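Handgeführter Erfassungsplatz

Ein handgeführter Erfassungsplatz ist eine Arbeitszelle, an der Bewegungen menschlicher Hände zusammen mit Kamerabildern aufgezeichnet werden, um daraus Steuerungsmodelle für Roboterarme abzuleiten. Ein Roboterarm ist am Platz selbst nicht erforderlich. Der Artikel behandelt Aufbau, Einrichtung und Instandhaltung am Beispiel der Bauform Stillbridge, die in der Werkstattdokumentation auch als Tischzelle geführt wird.

Aufbau

Die Zelle besteht aus einem Arbeitstisch mit heller, matter Platte, einer Kopfkamera, den an beiden Händen geführten Geräten und einem Auswerterechner. Die bedienende Person trägt dünne Strickhandschuhe. Auf dem Handrücken sitzt jeweils ein Controller, dessen Lage im Raum laufend bestimmt wird; die zugehörigen Module werden mit Gurten am Unterarm befestigt. Zwischen Handgerät und Unterarm verläuft ein kurzes Kabel, das am Handgelenk eine freie Schlaufe bilden muss. Wird es straff verlegt, überträgt sich jede Beugung des Gelenks auf den Stecker.

Als Arbeitsgut dienen einfache, formstabile Gegenstände. Üblich sind quaderförmige Blöcke mit farblich abgesetzter Stirnseite, an der sich die Ausrichtung im Kamerabild eindeutig ablesen lässt.

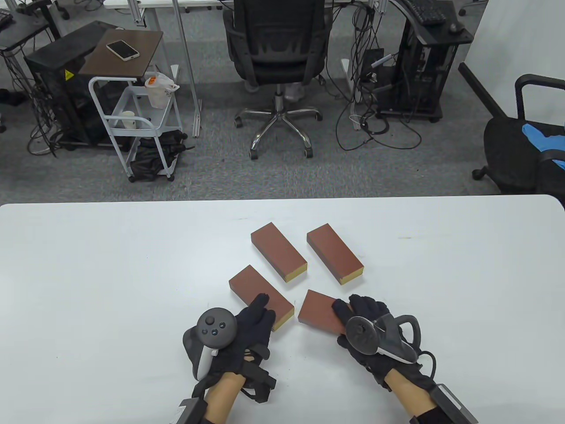 Die Blöcke werden vor jeder Serie neu ausgelegt. Eine feste Anordnung ist nicht vorgeschrieben – die Arbeitsanweisung verlangt lediglich, dass alle Teile ohne Schritt zur Seite erreichbar sind und kein Block über die Tischkante ragt. Neben den Blöcken kommen Gegenstände mit glänzenden oder dünnwandigen Partien zum Einsatz, darunter Sonnenbrillen. Spiegelnde Gläser und schmale Bügel stellen höhere Anforderungen an Beleuchtung und Belichtungszeit als matte Körper.

Einrichtung

Vor der ersten Aufnahme wird die Zelle in drei Stufen eingerichtet. Zunächst werden die Controller auf einer bekannten Position der Tischplatte abgelegt und ihre Koordinaten auf null gesetzt. Anschließend wird der Versatz zwischen Controller und Kamera des Handgeräts bestimmt. Dazu wird eine Prüfmarke mit 40 mm Kantenlänge aus mehreren Richtungen aufgenommen; das Programm Closo berechnet daraus die Transformation und verwirft Aufnahmen mit Bewegungsunschärfe. Zuletzt wird die Zeitbasis aller Kameras abgeglichen.

Die Kameras der Handgeräte arbeiten häufig in starker Schräglage. Das Bild wird nicht mechanisch ausgeglichen, die Korrektur erfolgt rechnerisch anhand der Lagedaten.
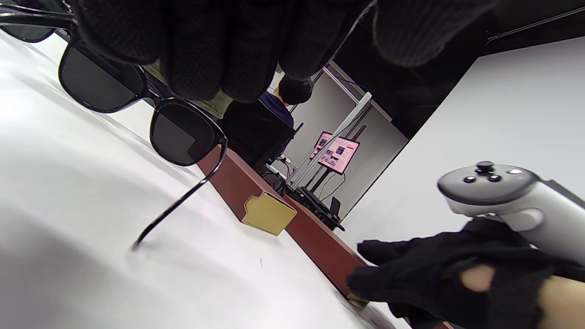
Blick aus der Kamera eines Handgeräts: schwarze Sonnenbrille im Griff, rechts unten der zweite Handschuh mit Controller.

Nach einer Pause von mehr als 30 Minuten ist die Nullung zu wiederholen. Der Kameraversatz bleibt gültig, solange die Verschraubung zwischen Kamera und Handgerät nicht gelöst wurde.

Wartung

Die Handschuhe gelten als Verschleißteile. Beansprucht werden vor allem Fingerkuppen und die Auflageflächen der Gurte. Offene Maschen an den Fingern sind zulässig, solange der Controller nicht verrutscht; bei gelockertem Sitz ist der Handschuh zu tauschen und der Versatz zu prüfen. Die Gurte werden bei 40 °C gewaschen und liegend getrocknet.

Die Tischplatte wird mit einem fusselfreien Tuch gereinigt. Abrieb der Blöcke hinterlässt einen feinen Belag, der sich in den Fugen der Handgeräte absetzt und dort mit einem Pinsel entfernt wird. Kabel werden nach jeweils 60 Betriebsstunden auf Knickstellen am Stecker kontrolliert.
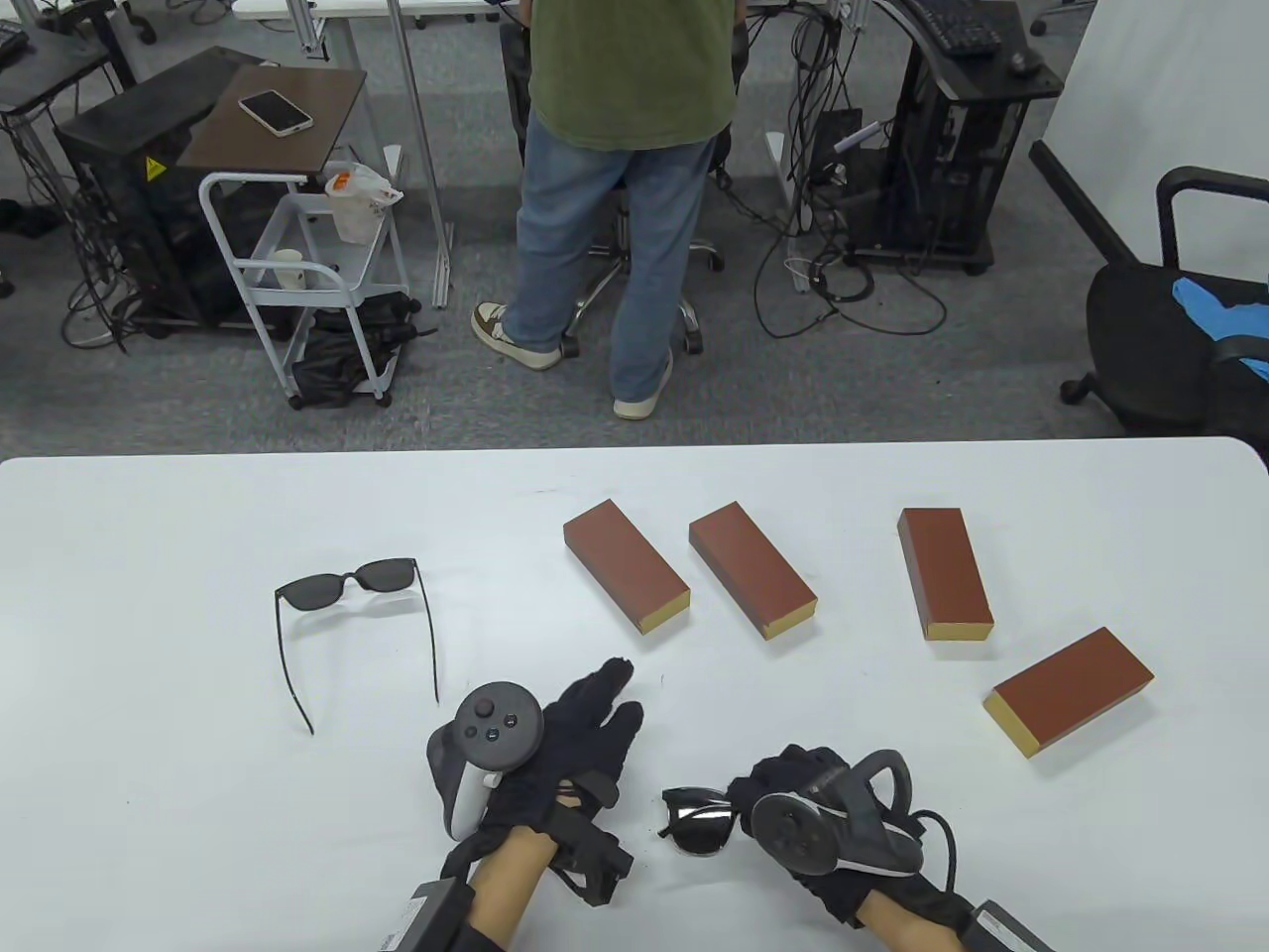
Störungen und Instandsetzung

Springt die Lageanzeige eines Controllers, ist meist der Tracking-Ring verdeckt oder verschmutzt. Bleibt der Fehler nach der Reinigung bestehen, wird das Gerät mit dem der anderen Hand verglichen. Aussetzer des Kamerabildes gehen in der Regel auf das Kabel am Handgelenk zurück, das als Ganzes ersetzt wird. Ein Nachlöten am Stecker ist nicht vorgesehen.

Für Unterarmmodule der Baureihe Jatcombe gibt Ramasamy eine Laufzeit von fast 8 Stunden je Ladung an. Tiefentladene Module werden vor dem erneuten Einsatz vollständig geladen und ohne Handgerät auf Funktion geprüft.

Siehe auch: Kamerakalibrierung, Teleoperation, Imitationslernen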